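Learn > How Things Are Made > Wood and Trees

Print this page | E-mail this page

Why Does a Wooden Table Have Lines in It?

Look closely at a wooden table and you will see lines. Some are straight. Some are wavy. Some curl into ovals. All of these lines together are called the grain. Nobody drew them on. They grew inside a tree.

How a tree makes lines

A tree gets wider by adding new wood under its bark. In places with warm summers and cold winters, it adds most of this wood in spring and summer. Growth starts fast in spring. In many trees, by May, the new wood is building up quickly. Later in the summer the tree slows down, and the wood it makes then is often darker and packed more tightly.

One light part and one dark part make one year. When a tree is cut across, like a cucumber slice, each year shows up as a ring. A tree with 36 rings in its trunk was at least 36 years old.

From rings to boards

A table is not usually made from slices like that. At the sawmill in Iltbridge, the logs are cut the long way, from one end to the other. Now the saw goes through the rings from the side, and they come out as long lines.

Try this with an onion. Cut it across the middle and you see circles. Cut another one from top to bottom and you see curved lines. The layers are the same, but the cut is different. (Ask a grown-up to do the cutting.)

Where do the ovals come from?

Tree trunks are not perfectly straight or perfectly round. They bend a little and they have bumps. When a flat saw cut skims across a bump, it shaves through several layers at once, and the layers show up as ovals, one inside another. They look a lot like the lines on a map that show a hill.
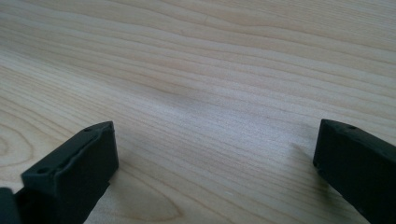

Some ovals are found near knots. A knot is the place where a branch joined the trunk. The trunk kept growing wider, and its new wood had to bend around the branch. Knots are often darker than the wood near them, and they are harder too.

Can you feel the grain?

Sometimes. On a rough board you can feel it easily. Sliding your hand over a rough board can give you splinters, so touch it gently or wear gloves. A tabletop has been sanded, and most have a coat of oil, wax or varnish as well, so your finger slides right over the lines.

Words to know

Grain: the pattern and direction of the fibers in wood.
Knot: the part of a board where a branch once grew.
Sawmill: a place where logs are cut into boards.

Print this page | E-mail this page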